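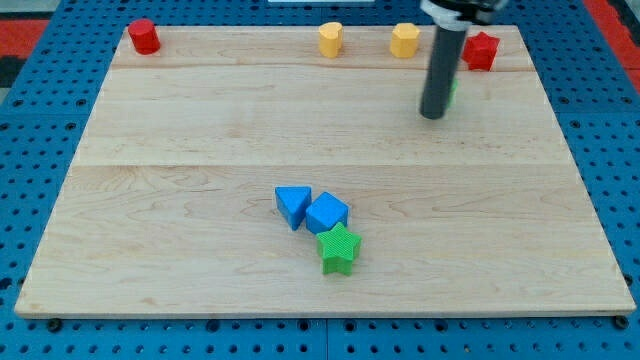 Item 3: board on the blue platform, with the red cylinder, yellow heart, yellow octagon and red star toward the back edge.

Minutes of the shape block working meeting
Date: 25/01/2026
Place: Room 301, Graner building
Chair: Kalkidan Weldu
Minutes: Tolera Nigatu
Also present: two members of the Amura workshop, one member of the Tamiru supply desk
Apologies: Sendau

1. Minutes of the previous meeting
Accepted with one correction. Under item 4, "oil finish" should read "wax finish". The oil was discussed but never ordered.

2. Open actions
Spare block trays: delivered, labels missing. Tamiru to send labels.
Revised drawing for the heart block: issued as revision C. Revision B is withdrawn and paper copies are to be thrown out.
Sanding of block edges: done on the yellow set, not done on the red set. Stays open.

3. Work board
The meeting looked at the board on its platform. The top is pale wood with two seams running across it, one close to the far edge and one near the middle. K. Weldu asked if the middle seam could be used as the dividing line between the front and rear sections in the layout sheets. Amura had no objection, as long as the sheets call it "middle seam" and not "center line". The seam has not been measured against the true center and should not be used for dimensions.

The far seam marks off a narrow back plank. T. Nigatu pointed out that the layout sheets do not show this plank at all. To be added.

Surface finish was discussed at length. Amura prefers to leave the wood bare, since wax may change how the small blocks slide. Tamiru noted that bare wood picks up marks and that a replacement top takes 17 working days to arrive. Agreed to wax one spare top and compare it with a bare one before any decision. The comparison is to use the same blocks on both tops.

The platform stays as it is. Its hole grid is to be used for locating the board, with pegs at the corners. Peg size not agreed. Amura will bring samples.

4. Block names
The sheets currently use three different names for the same piece in places. Agreed names, effective now:
red cylinder
yellow heart
yellow octagon
red star
"Round", "disk" and "eight-side" are no longer to be used. The color is always written first. Both the star and the cylinder are red, so the color alone is not enough to identify a piece – this has already caused one wrong entry in the log.

5. Start layouts
Start layout 1 places the blocks in a loose row toward the back of the board, leaving the front section for the finished arrangement. Amura asked if the row should be straightened against a ruler. The chair preferred to keep it loose, with a note of the order from left to right. Agreed.

T. Nigatu proposed a minimum gap between blocks. The proposal was 5 mm. Not agreed, as the heart and the octagon have different outlines and it is unclear where the gap would be measured. Carried to the next meeting.

6. Supply
Tamiru reported roughly 900 blocks in stock across all shapes and colors. No new order is needed before February. The stock list does not separate sanded from unsanded pieces. Tamiru will add a column.

7. Any other business
The key to the block cabinet is to be signed out on the sheet inside the door. Two entries this month have no name next to them.

Actions
Labels for spare trays – Tamiru
Sand edges of red set – Amura
Add back plank to layout sheets – T. Nigatu
Wax one spare top and compare – Amura
Corner peg samples – Amura
Replace old block names in all sheets – T. Nigatu
Written proposal on gap measurement – T. Nigatu
Sanded/unsanded column in stock list – Tamiru

Next meeting: February, same room. Date to be sent out by the chair.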